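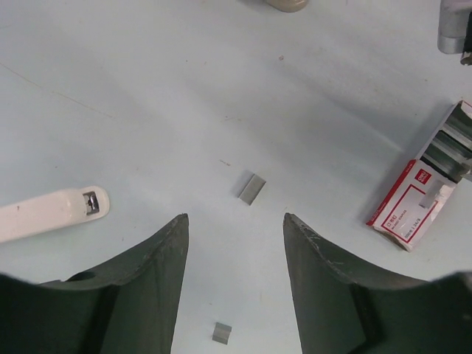
The Staple Bench: when the gripper let go

Welcome to our favourite failure of the year! Leonie Nolte and Jannik Rathjen have been teaching the arm at our Trenthorpe workshop to handle office supplies, and staples have turned out to be wonderfully nasty little things to hold.

The fault
Partway through the April trials the fingers began opening early, with the strip still in the air. We logged 253 drops in 921 picks, and plenty of those strips snapped when they landed. Fantastic data, terrible for filling staplers.

The work at hand
Two strips on the bench, one shorter than the other, the longer just above the gap between the fingertips, the shorter lower down between the fingers. Short pieces are the hardest, as there's so little to grab and they love to twist.

The cause
Jannik found it (after a very long Friday!): a loose connector on the Heitmann force sensor. Every time the wrist turned, the reading fell to zero and the controller decided it had nothing in its grip.

Safety note
Staple points are sharp and bits can fly. Glasses on, please, and hit the stop before you reach in to clear the bench. Leonie has the new connectors, so ask her before you start a run.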